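Home About Recipes Letters Archive Contact

Packing a week of lunches without hating them

I started taking lunch to work in February of the year I moved to the Suredstead office, and I have kept it up since then with two lapses. The first was when I had a bad tooth and lived on soup from the place across the road. The second was plain laziness. The rest of the time I have carried the same dented box in the same bag, and I have opinions on the subject now, so I am writing them down.

The reason I began was money. I added up what I had spent at the counter downstairs in one month and it came to 123 dollars, and that was with a few days when I skipped eating altogether. I was not enjoying the food, either. The sandwiches were cold in the middle and the bread was wet by noon. I could make a worse lunch than that at home for a third of the price, and for the first few weeks that is what I did.

What went wrong at first

I tried to cook five lunches in one go. I had read that this was how you do it. You make a big pot of something, you fill five boxes, and you take one each morning. By the third day I did not want to look at the thing. By the fifth I was putting it in the trash and going downstairs with my wallet, which defeated the point.

I also tried to make lunches that looked like a proper dinner. Rice in one corner, a piece of chicken in another, some beans. It reheats badly. The chicken goes tough and the rice dries out at the edges, and the microwave on our floor has one setting that works. Omar Rawashdeh, who sat across from me then, ate the same cheese and cucumber roll every day and never seemed bothered by it. I asked him once if he got bored and he said he did not think about lunch enough to get bored. I do think about it, so that was no help to me.

The other mistake was salad. I like salad. I do not like salad that was dressed at six in the morning. For a while I carried the dressing in a small jar that had held capers, and it leaked onto a library book that I then had to pay for. I now keep a bottle of oil and a lemon in my desk drawer and dress it there.

What I do now

I cook parts. On the evening before the work week I make two things that keep, usually a grain and a pot of something with beans or lentils in it. Then I buy or boil a few things that can go with either one. Each morning I put together whatever I feel like. It takes less time than making coffee.

The grain is mostly bulgur. My mother's cousin Hala Masri taught me to make it by pouring boiling water over it and leaving it under a plate, with no stove at all, and it has never failed. Use the medium grind. The fine one turns to paste if you leave it too long and the coarse one stays hard in the center unless you simmer it. Salt the water first. If you forget, you can stir salt in later but it does not taste the same.

For the pot I go back and forth between lentils with onions and white beans with tomato. The lentils are better on the second day. The beans are better the day they are made, but still good on the third. I do not add greens to the pot anymore. They turn gray and they make the whole thing smell like school. Greens go in raw, torn up, in the morning.
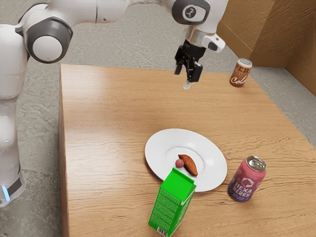 The things that go on the side

This is where I was too stingy for a long time. A box of lentils and bulgur is a good lunch, but it is a brown one, and by the afternoon I wanted something else. I would end up at the vending machine. Now I pack a piece of fruit and something crunchy, and the vending machine gets very little from me.

Apples are the easiest. Pears are better but they bruise, and there is a short time when they are ripe, and it is usually in the middle of the night. Clementines are good if you do not mind your hands smelling of them through a meeting. I gave up on bananas after one opened itself inside a sleeve of my jacket.

For the crunchy part I take toasted chickpeas or a few crackers wrapped in paper. The chickpeas are only good for a day or so. After that they are somewhere between crunchy and soft, and I do not know a word for it. You can put them back in a hot oven and they will mostly come back.

Pickles count too. I buy them from Aoun, the grocery near the bus depot, where they sell them out of tubs and will give you as few as you like. The turnip ones are my favorite. They stain everything they touch pink, so they travel in their own little tub. Samira Chidiac, my neighbor, makes a better version with more garlic, but she makes it when she wants to and not when I ask.

Drinks

I drink water. I know people who pack a drink every day, and I see the sense in it if your office has bad water, but a full bottle is heavy and I already carry too much. In summer I make an exception for cold tea with mint, which I brew strong the night before and leave in the refrigerator. I do not sweeten it. My brother-in-law Qusai Matar says it tastes like a lawn, and he drinks it anyway when he visits.

On the box itself

I am asked about the box more than about anything in it. It is steel with a clip on each side, and I bought it secondhand. It does not go in the microwave, so I tip the food onto a plate from the office kitchen. That sounds like a bother, and it was for the first week or so. Now I prefer it. Lunch on a plate feels like lunch, and lunch out of a tub feels like something I am doing while I wait for something else.

I did buy a divided plastic box once. The dividers did not reach the lid, so everything met in the middle. It holds rubber bands now.

Whatever you use, wash it when you get home. Do it before you sit down. I have left a box in my bag over a long weekend and I would not wish it on anyone.

Days when it falls apart

Some mornings there is nothing cooked and no time. For those I keep a can of sardines and a packet of rye crackers at work, and I replace them when I use them. It is a decent lunch. Eat the sardines outside if you can, or at least away from other people's desks.

And some days I buy lunch. There is a place called Grilletti a short walk from the office that does a hot flatbread with peppers, and when it is cold out and I have had a long morning I go there and do not feel bad. I bring the packed lunch home and have it for dinner. The lentils do not mind.

I had a note from a reader, Samira Haddadin, asking for the white beans in more detail. I will put that up next, once I have made them again and measured things properly. I have been doing the tomato by eye for so long that I could not tell you how much goes in.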